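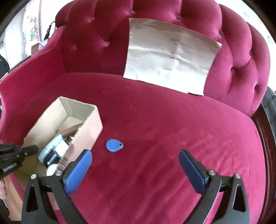 The refit of the Entili patrol vessels should have been put to tender two years earlier than it was, the program director told this publication, and the crews have carried the cost of that delay in longer deployments and fewer days alongside.

The program covers 12 vessels of the Entili class, each displacing 925 tonnes, which are being withdrawn from service in turn and sent to the Trimamis yard at Gisov. The first left the water in May. The work includes new main engines, replacement of the navigation radar and a rebuilt operations room.

"We asked these ships to do a job they were not designed for," the director said. "They were ordered for fisheries protection close to shore. Within a few years they were being sent on offshore surveillance, and they were handling boarding operations as well. The hulls have stood up to it. The electrical systems have not."

Asked whether it would have been more economical to build new vessels, the director said the question had been examined at length by the defence department and that the answer depended on what was meant by economical. A new class would have required a design competition, and no hull would have been available before the oldest Entili vessels reached the end of their certified life.

"There would have been a gap in the patrol line, and I was not prepared to recommend it. A refit buys time. Parliament can use that time to decide what the next class ought to be."

The choice of radar has drawn criticism. Lurkico, the successful bidder, had not previously supplied equipment to the navy, and the losing bidders complained that the sea trials were too short. The director did not accept this.

"The trials were conducted over 8 weeks in winter, in the northern approaches, with our own operators at the consoles. Every bidder had the same weather and the same targets. I have read the reports in full, and so have the auditors."

Some concerns were acknowledged. The yard at Gisov has had difficulty recruiting marine electricians, and 121 trade positions remained unfilled when the second vessel arrived. Trimamis has since opened a training centre beside the dry dock, although its first apprentices will not qualify until the program is well advanced. In the interim, part of the cabling work has been subcontracted.

"I would sooner have it done in the yard," the director said. "Subcontracting adds a layer of inspection, and inspection takes time. We have allowed for it in the schedule – but there is very little left in the schedule to allow with."

On the question of armament, the director was brief. The existing deck gun will be retained with an improved mount. No missile fit has been requested and none is planned.

Crews will be consulted on the layout of the operations room before the third vessel is stripped. Several changes have already been adopted at their suggestion, among them the relocation of the communications desk and a second door to the passageway.

"They are the ones who will stand watch in there at three in the morning," the director said. "Their comments on the first drawings were quite direct."

The first refitted vessel is expected to begin harbour acceptance trials at Gisov once its engines have been certified.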